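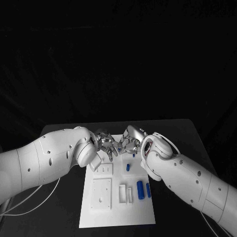
### 4.2 Comparison of the two finger controllers

The second set of tests compared the two controllers described in Section 3 on the board task. Both ran on the same pair of white arms, with the same end effectors and the same part set. The first is the stiff position controller supplied with the Trellden software. The second is our compliant controller, Oei, which lets the fingertips give way when the contact force passes a set level. All of the trials reported in this section were run in the Mesenstead lab in March 2018.

**Task.** The work area is a flat white board on a dark table. It carries white fixtures and blue parts of several sizes. A trial is one attempt to pick up a named blue part and either place it in a named fixture or pass it from one arm to the other. The arm paths were planned ahead of time and were the same for both controllers. Only the finger commands and the last part of the approach were different. A trial was stopped and marked as failed if the part was dropped, if a fixture was pushed out of place, or if the time limit was reached. The time limit depended on the part and was up to 60 seconds.

**Procedure.** We ran 800 trials, split evenly between the controllers. The controller was switched after each full pass over the part list, so that slow drift in the arm calibration would affect both in the same way. The parts were put back by hand between passes. In one-arm trials, the other arm was held still in a parked pose with its fingers partly closed. Figure 4 shows the setup.

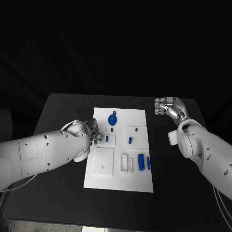 **Figure 4.** Board setup for the controller tests. The left end effector holds a small blue part next to the slotted white block, and the right hand is off the board.

**Results.** Of all the trials, 698 ended in success. The stiff controller accounted for 329 of these and Oei for the rest. On the large parts the two controllers were close. The difference came mostly from the small pegs and from the handovers between arms.

Most failures with the stiff controller followed one pattern. The fingertips closed on a peg slightly off its center line, and the peg turned in the grasp before it was lifted. It then arrived at the fixture at an angle and jammed. Oei also made off-center grasps, but the peg turned less often while the fingers were closing. Its own failures were mainly drops. When a peg touched the edge of a fixture, the fingers sometimes yielded too far and let it slip. Raising the force level cut down on the drops in a short follow-up test, but we did not repeat the full set at the higher level, and those trials are not counted here.

Handovers were the hardest case for both. With the stiff controller, any error in the distance between the two arms went straight into the part, and the receiving fingers often pushed it out of the grasp. Oei took up some of this error at the fingertips. It was also slower, as the giving side waits for a steady contact signal before it opens.

**Camera.** Part positions were read from the Zultonton head camera at the start of each trial and were not updated during the grasp. The fingers often hide small parts from this view once they are close to the board. We had planned to add a wrist camera, but its mount was not ready in time for these tests. Some of the off-center grasps described above can be traced to errors in the starting position, and better sensing would probably help the stiff controller more than it would help Oei. We return to this point in Section 5, along with the tests made with the wrist camera in September.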